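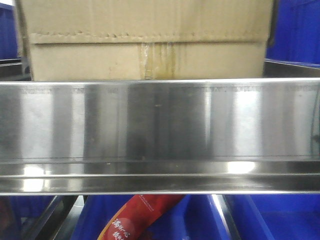
Plain brown cardboard, clear tape still on

Killing a lawn with cardboard: how much overlap, and is it too late in spring?

Asked in Yard and Garden
Tags: sheet mulch, lawn removal, clay soil, cardboard

I am finally doing it! The front lawn is going and I'm putting in a bed of native perennials and a couple of serviceberries. The area is 368 square feet on the sunny side of the driveway, mostly fescue with a lot of creeping Charlie and one nasty corner of bermuda grass by the mailbox. Soil is heavy clay. When I dug a test hole last fall it held water overnight.

The plan is wet cardboard on top of the mowed grass, then compost, then wood chips from the city pile on Henao Road (free if you load it yourself, and it's good stuff, lots of leaf in it). I have a garage full of cardboard already and my neighbor keeps leaving more on the porch, bless her.

My questions:

How far should the pieces overlap? I've read everything from two inches to a foot.
Do I have to peel off every last bit of tape? Some of it comes up in one pull and some of it shreds and takes the top layer of paper with it.
Can I plant right away if I start in March, or do I need to wait until fall? I have 19 little plugs coming from Stirach Nursery and they are not going to be happy in trays all summer.
Is there anything I should do differently for the bermuda corner?

Thanks so much, I've been reading old threads here all winter and I can't wait to get going.

mudroomannie

3 answers

Accepted answer
Tullio Ruggiero

Oh, you're going to love this. I did my side yard the same way and I still go out with my coffee just to look at it.

Overlap: go for six inches at least, and eight where there's creeping Charlie. That stuff runs sideways until it finds a seam and then it pops up looking better than before. Two inches might look fine the day you lay it, but cardboard shifts when it's wet and you're walking around on it with a wheelbarrow. On my first try I skimped along the fence and got a perfect green stripe by June, straight as a ruler.

Mow as low as your mower goes first and leave the clippings. Then soak the ground, lay the cardboard, soak that until it's floppy and really hugs the dips. Don't leave it dry for the wind to play with! I chased a piece halfway to Gendo Street in my socks.

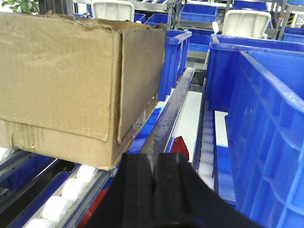
For thickness, one layer of heavy corrugated does it over fescue. Thin stuff like cereal boxes needs doubling up, and I skip anything glossy or printed all over in color. Plain brown is what you want. Old and beat up is great too, it soaks up water faster.

Tape: plastic tape never breaks down, so yes, get it off. You'll be picking ribbons of it out of the bed for years otherwise. The trick is to wet the box first and wait 20 minutes or so, then the tape slides off with the top skin of paper and it doesn't matter if it shreds. Paper tape can stay if it has no strings in it. The kind with fiberglass threads has to go. Staples too, feel along the bottom flaps.

Planting: you can put plugs in now. Cut an X, fold the corners back, dig down into the real soil and set the plug there so the roots are in clay from day one. Keep the chips a few inches back from the stems. Three inches of chips everywhere else. I put 81 plugs in my bed the same week I laid it and lost four, and two of those were rabbits.

With your clay I'd go light on the compost, an inch tops. Natives don't want to be spoiled and you'll just get floppy asters.

Come back and post photos in July, please!

Comment from mudroomannie: The soaking trick works!! Did a whole stack after dinner. Thank you, this is exactly what I needed.

Comment from Tullio Ruggiero: Yay! Put the peeled tape straight in a bucket, it sticks to boots.

Answer
pokeweed_pat

Agree with everything above but bermuda laughs at cardboard. I would leave that corner out of the bed this year. Dig it or solarize it with clear plastic over the hottest part of summer and cut a deep edge between it and the rest. I covered mine with two layers and a foot of chips and it came up 80 inches away on the other side, through the Nirkirano sedum. Great project though, serviceberries are the best small tree there is.

Answer
guest

just use newspaper, worked for my mom

Comment from pokeweed_pat: Works fine over thin grass, you need a thick stack of sheets though. On creeping Charlie I'd stay with cardboard.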